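Plirka Hand-Held Gripper
Practice Guide and Ordering Information
Revision dated July 20, 2019

The Plirka is a hand-held gripper for recording manipulation tasks. It is supplied by Famon to laboratories, training rooms and contract recording sites. Each unit ships with a printed copy of the rules below, which form part of the terms of supply.

Conditions of use

Operators shall complete the Dendley induction before handling a unit. The induction is valid for 11 months and is recorded against the operator's name, not against the site.

Pads shall be inspected at the start of every shift and replaced after 800 grip cycles, or sooner if the texture is worn smooth. Pads from other suppliers are not approved.

Head-worn equipment shall be fitted before the gripper is picked up. Cables are to be kept clear of the jaws at all times.

Bystanders shall be told that recording is in progress. Faces are to be obscured before any material leaves the site - this applies to staff as well as visitors.

Where work is carried out near a railing or open level, units shall not be left on the edge of a table.

Ordering

Part 51: gripper, complete
Part 51-P: replacement pads, pack of four

Orders placed before the end of August are delivered with the revised inspection log. Questions on the rules should be addressed to Despina Coman, Standards Office, Nyitrai. Orders are handled by Marietjie Makhubela. 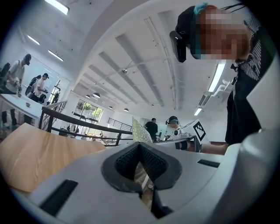
Gripper pads and housing, with an operator wearing a head-mounted camera.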